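Friday, a.m. – trailer cut for *Brendberg*

Picked up from Wiesława's timeline, version 2. The studio notes came in overnight and most of them are small. They want the old theme music in earlier, the new cast named on cards, and less of the neighbor.

Pulled the original sitcom titles off the archive tape again to compare. The transfer we had been using runs slightly fast, so the theme comes out sharp against the new recording. Re-did it from the other reel. Matches now by ear, and Cherry Mae checked it against the piano track. Old transfer moved to the "do not use" folder, please leave it there.

Length stands at 133 seconds. The theater slot is fixed at 114. I can get most of the difference out of the dinner sequence, which has the same joke in it twice. The rest has to come from the staircase, and the director likes the staircase.

Things tried this morning:

- Opening on the front gate with no music. Too slow, and it reads as a drama.
- Opening on the grandmother's line, then music. Better. Keep.
- Cards in the old lettering. Hard to read on a phone. Went back to the plain face with the old lettering for the title only.
- Black-and-white to color change on the door slam. Works if the change lands two frames after the sound. On the same frame it looks like a mistake.

The laugh track question is still open. Legal at Skirkbridge say we have the theme and the titles cleared but the audience audio belongs to somebody else, and they have written to Aquino. Until there is an answer I have a version with no laughs at all. The porch scene is flat without them. I put in a dog bark as a placeholder and everybody upstairs now likes the dog bark.

1:40 p.m. – sound. Dialogue in shot 900 is still the on-set recording with the generator under it. Cherry Mae has the replacement line from the actor but his voice is lower in it, he had a cold. Asked for another take. Do not send the current one out, even as a rough. 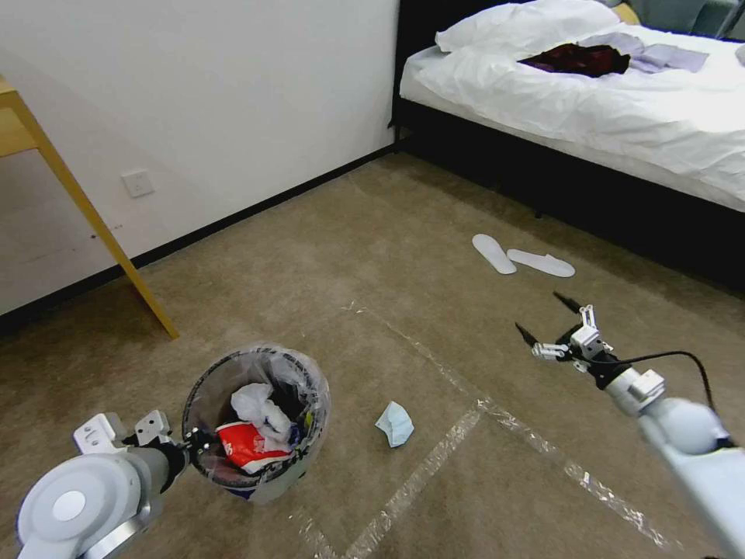 *Wastebasket with the clear liner, carpeted room.*

4:15 p.m. – watched it through with Wiesława on the small speakers. Her notes:

- Grandmother's line needs a beat of air after it.
- Second card is up too long.
- Take the thunder down under the announcer.

All done except the thunder, which is baked into the effects stem we got from Grernden. Asked them for it split out.

Export is named with the new length. Left to do: trim the staircase, new line for 900, laugh track answer, end card with the release month once they settle on it – last I heard was December.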